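Dreseck cell, Sindley – fault gallery

Posted 25 April 2019

The job at Sindley is a simple one on paper: the left arm handles the cup, the right arm handles the cube, and the cube ends up in the taped square. The supplier's report says 184 runs and 2 faults. I have my doubts. Both faults were logged as "operator setup", and the side views were never checked, as far as I can tell. An arm that stops with a cup in its fingers and no error code is a fault in my book – whatever the log calls it.

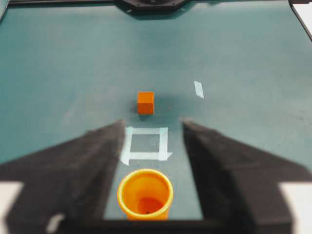
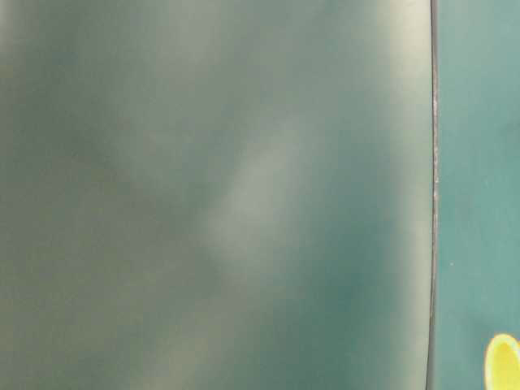
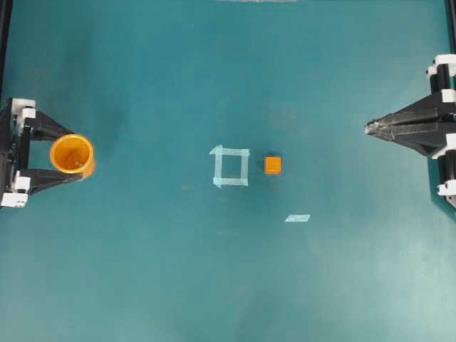
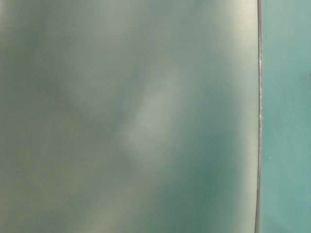
First and third: orange cup in the gripper, orange cube outside the tape square. Second and fourth: side views, mostly a blurred green surface up close.

Nurnusbridge had the same stop in October and was told to restart and carry on. The restart worked there, so the case was closed. I would like to see the stop explained before the guard settings are touched again. Until then I wouldn't put a hand past the frame with the power on, and I wouldn't quote the 2 faults to anyone.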